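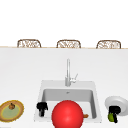 Page 2 of 9

**Do open-plan kitchens sell houses?**
Speaker notes, Plollholm renovators' evening, 9 December 2024

Start without the slides. Ask for a show of hands: who has been told to knock out a wall? Wait. Then ask who was told why.

- The usual claim is that opening up the kitchen "pays for itself". I've gone looking for where that comes from and mostly found brochures quoting other brochures.
- The Herath survey gets used a lot. It had 153 replies, all from people who had already paid for the work. Of course they said it was worth it. I would too.
- No one asked the people who left the wall alone.

*(slow down here)*

What the sellers leave out:

1. Noise. The rangehood and the telly are now in the same room.
2. Heating. Rarnus is cold in August and a big room costs more to warm. Ask for the bills before you ask for the colour chart.
3. Storage. A wall holds cupboards. Take it away and you have a long bench, a sink, and a row of chairs on the other side. Looks lovely with nothing on it. Who here has a bench with nothing on it?

Undeo brochure - read the line about "effortless flow" out loud and leave it there. Don't labour it.

**If someone says their agent told them to**

Fair enough, agents see a lot of houses. But ask what the agent compared. Two places in the same street with different gardens, different roofs and a different month of sale don't tell you much about a wall.

My own quote was $358 just to have someone look at whether the wall was load-bearing. Worth paying, by the way. That's the one bit of this business I'd never skip.

**Things I'm not saying**

- I'm not saying keep every wall. Some kitchens are dark little boxes.
- I don't have better numbers. I'd want at least 100 sales, with and without, before I believed anybody, me included.

Questions next. Repeat each one into the mic, the back rows couldn't hear last time.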